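Usgate talk - my notes, NOT the handout

Tia's chairing. 20 min incl questions, so really 16 if she's strict. She will be.

Start. Hi, thanks, yes I'm the filtration person. Downstream of all the exciting stuff. Everybody here has been hearing about titres since breakfast. My bit starts when the tank's finished and somebody has to get the cells out.

Say the title again because the program has it wrong (it says "clarifcation of whole blood", no idea).

Slide 2. The problem
Broth comes out of the fermenter. Cells, bits of cells, DNA, antifoam, whatever didn't get eaten. Product is in there somewhere. We want clear liquid.
Old way for us: centrifuge then depth filter. Worked fine on the small tank. Bigger tank, filters blocked halfway through. Wednesday afternoon, half a batch still in the vessel, everyone standing there looking at a pressure gauge.
Don't tell the whole story. Pause, let them laugh, move on.

Slide 3. What we thought it was
Thought: bad lot of filters. Changed lot. Same.
Thought: centrifuge running too fast and smashing the cells. Partly right. Slowed it down, a bit better, still blocked.
Thought: harvest too late. This was the big one. Cells were sitting in the tank waiting for a free shift, dying and leaking. Viability at harvest is the thing to look at. Ask for hands: who measures it right before they open the valve? Expect few.

Slide 4. Run 2064
Use this one for the rest of the talk. Point at pressure curve. Flat, flat, flat, then up like a wall. That's DNA gumming the second layer, not cells. Turbidity going in looked OK so we trusted it. Turbidity doesn't see DNA!! Say that slowly.

Ákos did the bench work here, credit him by name (Ákos Csizmadia, say it CHIZ-mud-ya, practise). He ran small capsules side by side, same broth, aged on purpose. Fresh, overnight, then 4 days in the cold room. The 4 day one blocked almost straight away. Smelled awful too, skip that.

Slide 5. What we changed
- harvest goes on the calendar first, everything else fits around it
- drop pH a bit in the tank, let the junk clump, then spin
- gentler feed into the centrifuge
- more filter area than the calculator says
- pressure written down every 10 min, by a person, on paper. Yes paper. Brenden argued for the logger, logger is good, but people look at a number they have to write

Someone will ask re flocculants other than pH. Answer: tried one, worked, then had to prove we'd removed it, gave up. Jara group still likes them, send them to Jara.

Slide 6. Filter area, how to think about it
Keep simple. Sizing trial at constant flow, stop at max pressure, volume per area, then add margin. How much margin? Depends how steady your broth is. Ours isn't. If your harvest day wanders you need more.
Bozsik asked at the practice run why not just double everything. Money, floor space, and product stuck in the wet pads. Flush helps. Flush also dilutes. Pick your pain.
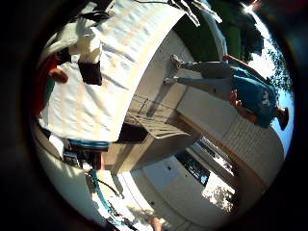 Slide 7. How depth filters block
Two ways a filter gives up, surface and depth. Surface: cake builds on top, pressure climbs slow and steady, you get warning. Depth: fine stuff gets down inside and plugs, no warning much. Use the big white cloth to explain, all those broad folds and creases. Pleated media is the same idea, fold a large sheet up and it fits in a small housing. But bunch it like that lump near the top left and the folds press together, and liquid can't reach all of it. So area on the label isn't always area you get. Depth pads are flat so less of an issue, but the polishing filter after them is pleated and that's the next thing to block. Go back to 2064 curve if time.

Slide 8. Where we are
Last few runs went through on one set of pads. Yield through clarification is up, don't quote a number, QA haven't signed it. If pushed say "better than it was, and boring".
Still not solved: antifoam. Too much and the polishing filter hates it. Working on it since July. Don't promise anything.

Qs likely
Why not tangential flow? We have one, it's booked solid for the concentration step, and cleaning takes the rest of the day.
Single use? Yes for pads, no for the centrifuge.
Does it work for yeast? Haven't tried. Ask Tia Treloar after, she has.
Can we have the slides? Yes but not slide 4, axis labels need fixing, Ill send a clean copy.

If running over drop slide 6, keep 7.
Water. Clicker is the one with tape on. Back button sticks.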